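Chapter 8
Gathering Examples

A learning system can only copy what it has been shown. Before any training starts, people have to produce the examples, usually by guiding a robot through a job many times while its joint positions and camera views are recorded. One run through the job is called an episode. The Zinska set used in this chapter holds 344 episodes, most of them two-armed work on furniture parts.

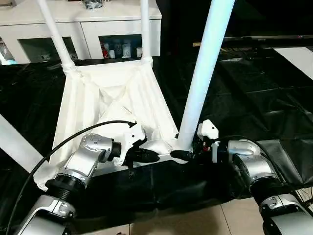 How many episodes does one task need?
It depends on how much the task varies. Dela Laryea's group began with 80 per task and went to 144 where the parts could lie at any angle.

Section 8.1 covers planning a session. Section 8.2 covers labeling, including what to do with failed runs. Keep your notes from Chapter 7 at hand, as the file layout is the same.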